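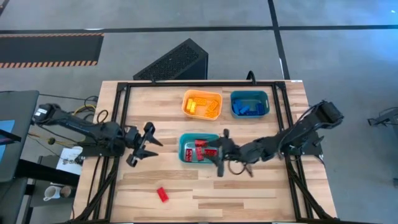 One reader wrote to us after last July's piece on summer lakes to say that grown people don't learn to swim, they only learn to be less embarrassed about standing in the shallow end. I copied the line into my notebook because I thought it was funny and a bit sad, and when I finally got to sit down with Nives Parisi, over coffee at Hamham on Sun 24 May, I read it to her before I'd even taken off my jacket.

She laughed so hard that the couple at the next table turned around. "Well, standing in the shallow end is a fine place to start," she said. "I'd love to meet that reader. Tell them to bring a towel."

Nives has been teaching adults to swim for 19 years, most of them at the old Rurnden pool, the low brick building behind the bus yard in Trollitz with the green tiles and the changing rooms that smell of rubber mats and somebody's peach shampoo. I should say that I took her beginner course myself, a long time ago, so I'm not neutral. I was the one in the navy suit with the broken strap who held on to the gutter for two whole lessons (she remembers it, to my horror).

I asked her what people are like when they first come through the door, and she stirred her coffee for quite a while before she answered.

"They apologize," she said. "They come up to me with their goggles still in the packet and tell me they're sorry, they know it's silly, they should have done this years ago. And I say, well, when? When you had three kids and a night shift? When there was no pool in your town? A lot of them grew up where the only water was a river their mother told them to stay out of, and she was right!"

Her classes are small. She takes eight at a time and won't take nine, however nicely you ask, and for the first lesson most of what they do is breathe. They sit on the steps with the water up to their ribs and put their faces in and blow, and come up, and wipe their eyes, and do it again. I remember thinking I had paid good money to make bubbles. It was the third week before I let go of the wall, and I went home and called my sister.

"The face is the whole thing," Nives told me. "Arms and legs, you can show a person arms and legs in an afternoon. But if you don't trust that you can breathe out under there, your neck goes stiff, and then your hips sink, and then you're fighting. I can see it from the other end of the pool. The neck goes first."

She learned late herself, which I hadn't known. She was 18 and had taken a summer job selling tickets and sandwiches at a lake, and the owner assumed she could swim and she was too proud to correct him. Every evening after closing she walked in up to her waist and practiced floating, badly, with her braid coming undone, until an older woman from the campground waded over and put one hand flat under her back.

"She never told me what to do," Nives said. "She talked about her dinner. She was making beans. She went on and on about these beans, and at some point the hand was gone and I was still lying there looking at the sky. I never got her name. I still use it, you know. When somebody's frightened I talk about food."

This is true. With me it was a long story about a lemon cake.

We ordered another coffee, and a slice of the walnut thing that Hamham only makes on weekends, and got on to the subject of age, which was what that reader's letter was partly about. Nives says the oldest person in this spring's class is well over 50, and she gets a little cross when people make a fuss over it. What changes with age, in her experience, is mostly the shoulders. She teaches a lot of backstroke with short, easy arms, and she lets people with sore necks use a snorkel while they work on their kick, an idea she fought against for years and now swears by.

"I used to think it was cheating," she admitted. "Then I had a frozen shoulder one winter and I used one myself, and it was heaven. So I had to eat my words in front of the whole Tuesday class."

I asked whether anyone gives up. Of course they do, she said. Some come twice and she never sees them again, and she used to lie awake over it. Now she sends a note, a real one on a card, saying the next course starts in the fall and their spot on the steps is still there. Some of them do come back. One man took so long about it that the pool had changed its opening hours and its roof in the meantime, and he walked in holding her card.

The pool itself has been on her mind. Tetteh, the big new leisure center out past the ring road, has a wave machine and a warm teaching pool, and it has asked her to bring her classes over. She went to look. The water was lovely, she said, like a bath, and there was a proper ramp, and you could hear yourself think. But it is two buses away for most of her people, and the evening ones wouldn't get home before ten. She hasn't made up her mind and asked me not to make it sound as though she has.

"I'd miss the steps," she said. "They're wide, ours. You can get a whole class sitting in a row like birds."

I wanted to know what she'd say to someone reading this who has been meaning to learn and hasn't. She was getting her coat on by then, one arm in and one arm out, and she sat back down to answer.

"Go and watch a class first," she said. "Any pool will let you, if you ask. Sit on the bench with your shoes on. Then buy goggles that fit, press them to your face in the store without the strap, and if they stay there for a second they're yours. And eat something beforehand, a banana, a piece of toast. People come in on an empty stomach because their grandmother told them to, and then they're dizzy and they think it's fear."

She insisted on paying for the walnut cake. The next beginner course at Rurnden starts in July, in the evenings, and you can put your name down at the front desk or simply turn up and ask for Nives.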